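Foro Satus › Brazos de sobremesa › Enseñar por demostración
Tema: Primeras demostraciones recogiendo ladrillos, ¡esto engancha!

tuercaloca
Buenas a todos. Por fin tengo el brazo montado y calibrado y llevo toda la tarde enseñándole a recoger ladrillos y dejarlos en la caja azul – ¡no había disfrutado tanto desde que imprimí la primera pieza! Lo manejo con un segundo brazo gemelo: yo muevo el mío con la mano y el otro copia. He grabado 137 demostraciones y quiero entrenar esta noche. ¿Alguna pega antes de que deje el ordenador echando humo?

bustivmont_sur
¡Qué envidia! ¿Puedes poner fotos de la mesa? La colocación importa muchísimo.

tuercaloca
Van tres:
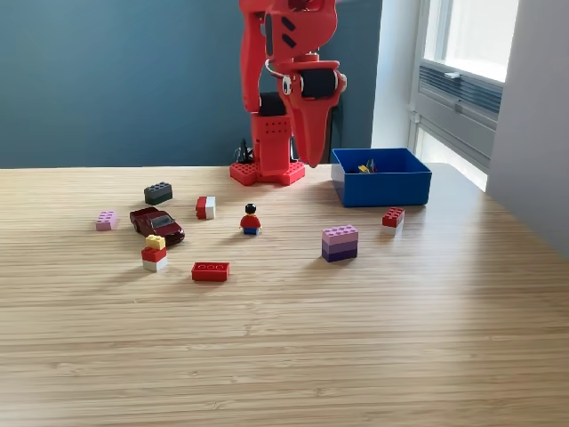
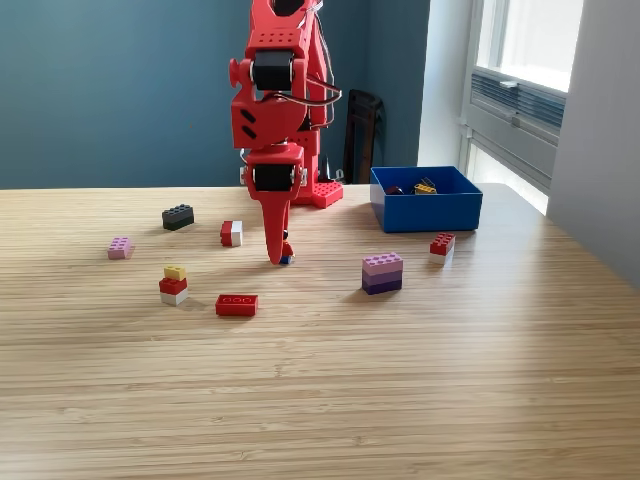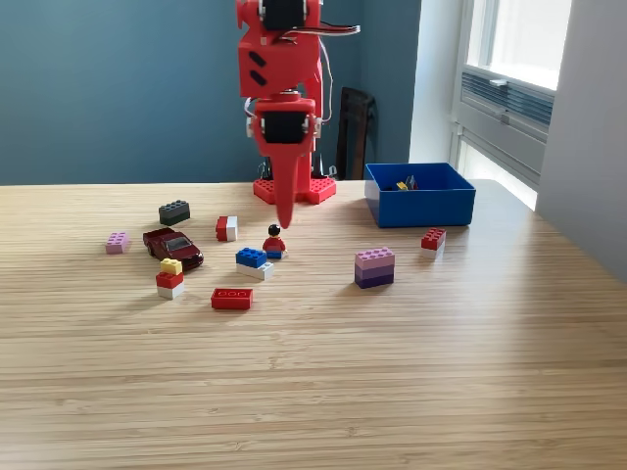
Última modificación de la página: 1 jun 2025

bustivmont_sur
Me encanta el rojo. Una cosa: la torre de tonos morados y la de amarillo, rojo y blanco están en las tres fotos, y casi en el mismo sitio. Si todas las demostraciones van así, el modelo se va a aprender la mesa de memoria. Yo barajo las piezas cada 5 intentos.

palanca_roja
No estoy de acuerdo. Para empezar conviene que cambien pocas cosas. Yo aprendí con un solo ladrillo y dos posiciones, y cuando eso salía bien iba abriendo el abanico. Si lo mueves todo desde el principio, con 137 no tienes ni para el aperitivo.

bustivmont_sur
Con dos posiciones aprendes dos posiciones :)

tuercaloca
Jaja, os leo a los dos con el cuaderno al lado. Algo sí voy cambiando: en la segunda no están ni el muñeco ni el coche. Pero es verdad que las torres se me quedan ahí por pereza.

lodcombe8
A mí me preocupa más la ventana. Con tanta luz por la derecha, lo que grabes por la mañana y lo que grabes al anochecer le van a parecer dos mesas distintas. Baja la persiana y pon una lámpara fija.

palanca_roja
O graba a varias horas y que se acostumbre. En eso sí quiero variedad, fíjate.

vachonero
Yo lo hacía moviendo el propio brazo con la mano, sin gemelo, y me salían los dedos en todas las imágenes. Pasarme al mando a distancia fue un gustazo – recomendadísimo. Eso sí, baja despacio hacia la pieza. Mis primeros 30 intentos eran picotazos y el brazo aprendió a dar picotazos, claro.

tuercaloca
¡Los míos también picotean! Acabo de repasarlos y hay 8 en los que dudo encima del ladrillo una eternidad. ¿Los borro?

vachonero
Los de dudar, fuera. Los de fallar y corregir, déjalos, que enseñan a recuperarse.

bustivmont_sur
Yo borraría los dos tipos, pero en esto vachonero y yo llevamos discutiendo desde octubre.

tuercaloca
Pues plan: quito los de dudar, dejo los corregidos, barajo las torres y grabo otra tanda con lámpara. ¡Mañana os cuento qué tal coge el ladrillo rojo!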